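Sep 8, 2022
Bench notes, small appliances, toaster (cream two-slice one)

Junaid had the bench till lunch so late start. Carried on from his list.

Toaster first. Came over from Plamdale with the kettle and the sandwich press, Jerkport label on the box, no paperwork inside. Asked Danish, he thinks paperwork is in the Hilik folder. It isnt. Will ask again.

Did the crumb tray. Filthy. Tray slides out from the back and sticks at the last inch, bent lip on one side, straightened with flat pliers, better now. Brushed out what was left with the soft brush, NOT the wire one (see November, scratched chrome, long argument).

Cord check: no nicks, no soft spots, plug pins straight. Continuity ok. Insulation test ok, meter set to 1000 V, reading off the top of the scale. Wrote it on the sheet.

Lever: goes down fine, a bit stiff. Carriage comes back up but slow on the front side. Drop of nothing on it for now, dont want oil near the elements. Junaid says the Virk ones all do this and to leave it be.

Bread. Used the sliced white from the shop, 8 slices left in the bag, the rest is for tomorow so please dont eat it. Domed top slices stand a little proud of the slot, the square ones vanish completely and you need tongs. Wooden tongs only, and plug out first. For the fit check just use one slice in the front slot, rear one left empty so you can look down at the guard wires.

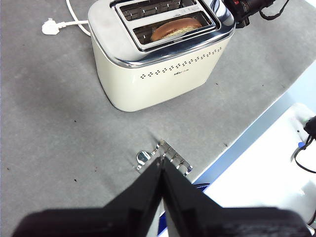
Fit check, one slice, front slot. Unplugged.

Slice sits low enough, crust still gets above the chrome so you can get hold of it. Happy with that. Guards hold it ok.

Chrome top shows every fingerprint, wipe it last. The row of little vent holes along the front collects dust, dry toothbrush gets most of it out. No spray.

Still to do:
browning dial, all settings, same bread
time the slow carriage, 14 goes each side
find that paperwork (Danish)
new felt for the bench, order came to too much last time, ask Junaid where he got his
sandwich press not started, hinge screw missing

Bag of bread on top shelf, clip on it. Kettle tomorrow if I get the descaler.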